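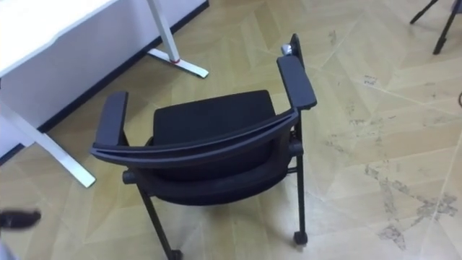 The black chair with the mesh back, out on the parquet by the white desk.

The Desk Corner at Rudach

We finally have a page for the desk corner! I have wanted to put this up since July, when the new layout went in and people started asking what we sit on and where it all came from. So, one photo to begin with, and a few notes on what I love about this spot.

The chair first. It has flat, rectangular armrests, which I like so much better than the curvy kind -- you can rest a notebook on one while you hunt for a pen. The seat is padded with a smooth, rounded front edge, and my legs are grateful for that by late afternoon. Small casters too, so it goes from the desk to the shelves with one push.

Then the floor! That geometric wood-grain pattern in beige was Merja Partanen's pick, and I argued for plain gray for two whole weeks. I was wrong. It warms up all the black and white, and I catch myself looking at it during phone calls.

The desk is white with a black baseboard strip running below, a pairing Jomar Lagman spotted in the Eseck showroom and would not stop talking about (he measured everything 4 times before we ordered).

More pictures are coming once the shelves are up. If you have a desk corner you're proud of, send it to Merja and we'll add it to the gallery -- small ones very welcome.

Page updated Sep 9, 2024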